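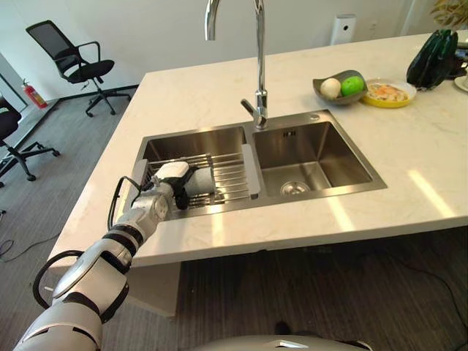 Double sink with roll-up drying rack over the left basin.

27th February. Organic retail survey, notebook entry.

The object of the present work is to establish how many shops in the Killey district sell organic goods as their main trade. The trade list supplied by Millus gives 1072 addresses. After removal of repeated entries the figure stands at 1015, and it is this second list that will be used from now on.

Hugo Aguirre has proposed that a shop be counted as organic only where certified lines make up the greater part of its shelves. The rule is clear, but it leaves out Peñalver, whose seven branches sell organic vegetables alongside ordinary dry goods.
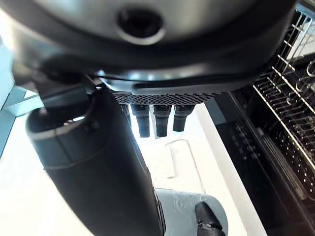 It was therefore agreed to keep a second column for mixed shops -- to be reported separately and not added to the main total. Sales figures remain the weak point. Brusa has offered till records from some 900 small grocers, without prices. These will show which lines are stocked, but not what they earn.
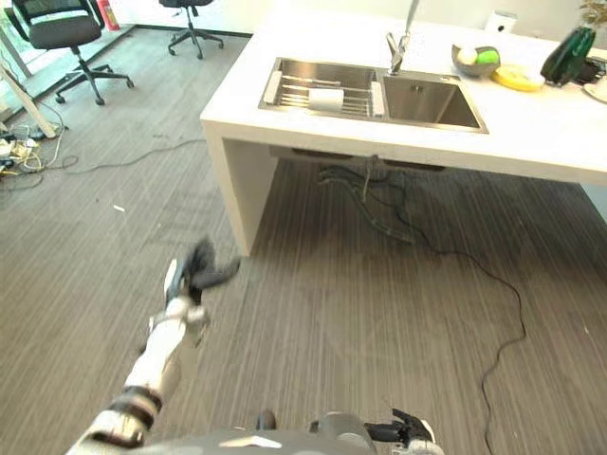

Island with sink; bowl and yellow dish to the right.

Outstanding: written terms from Brusa; a decision on market stalls and box schemes; a check of closed shops against the Millus list. The first table is due in April.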